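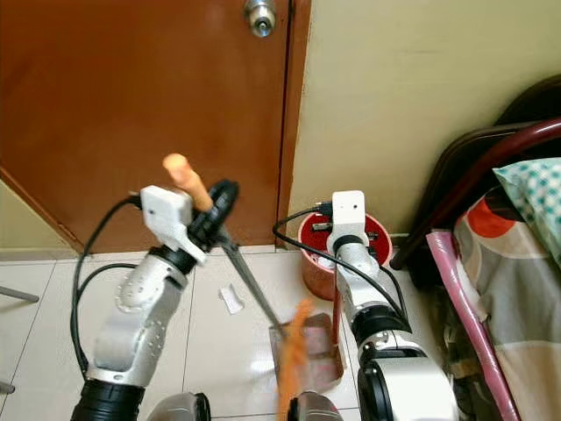
**Figure 4.** Long-handled broom and dustpan on the light tiled floor by the door, with a crumpled piece of paper still on the tiles.

### 4.2 Sweeping by the door

I'll admit I went into the Siltside part of the study thinking the floor would be the dull bit. I had my money on the kitchen shelves! But when I sat down with the 80 diary entries our households sent in, the patch of floor next to a door kept coming up, over and over, and usually with some grumbling attached.

What people grumbled about was mostly the dustpan. Sweeping itself they didn't mind (a few even said they liked it), but getting the pile over the lip of the pan drove them up the wall. Figure 4 shows the setup I have in mind: the broom has an orange head and a thin gray shaft, the pan sits flat on the tiles just behind the bristles, and its dark red handle stands upright. With a pan like that you can keep one hand on each tool and stay standing. In the diaries, 12 entries mention bending down as the reason a job got put off until later, and all 12 came from homes with the short, hand-brush kind of pan.

Then there's the paper. I had lumped it in with crumbs and dust in my first round of coding, and Igor Borkowska, who coded the same entries separately, had not. We went back and forth on this for most of April. Igor's point was that a crumpled scrap is big enough to pick up by hand, so sweeping it is a choice, and a choice tells you something about how people see the job. I came around in the end, and we gave "pickable" litter its own code. It also made the Escobar checklist a lot easier to apply, as that one already splits litter by size.

Large tiles with faint grout lines, like the ones in Figure 4, got very few complaints. Deep grout was another story, and I get to that in the next section along with the rugs.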